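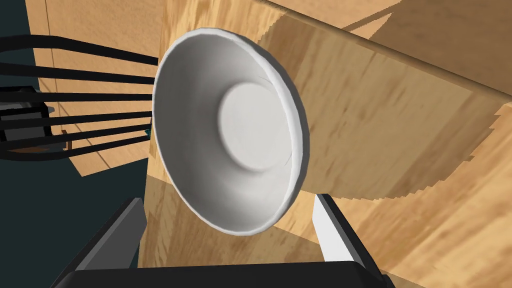 Plain white bowl, wooden worktop, gripper open. All rendered.

Heltier simulation kit: a review in short posts
March 3, 2021, by the Anddale Bench Notes account

Been trying the Heltier kitchen pack since December. You get a simulated arm, a simulated kitchen and a licence agreement longer than either.

Download is 615 MB. Install took three goes. The third one differed from the second in no way I could identify.

The wood grain is lovely. Somebody at Heltier cares deeply about wood grain. The shadows have edges like a staircase, so I assume somebody else does those.

Crockery is the real test. A bowl gives you a rim and not much else to get hold of, and my first script treated it like a brick. The kit's contact log was very polite about this.

Compared with the Moreretti pack I had before: better camera views, worse manual. Page 3 of the manual sends you to an appendix. The appendix thanks you for reading page 3.

Support answered in about a day. My ticket was number 1688, which tells you something, though I'm not sure whether it's good.

Would I pay for it? For practising grasps before you let a real arm near real plates, yes. For the full licence with the garden shed add-on, no. I've got a shed.

Next up is the Hinrichs drawer set, if it ever finishes unpacking.

Recent posts
Moreretti pack, six months on
Calibrating things that don't exist
Hinrichs drawer set: first look

Contact | © 2021 Anddale Bench Notes | Back to top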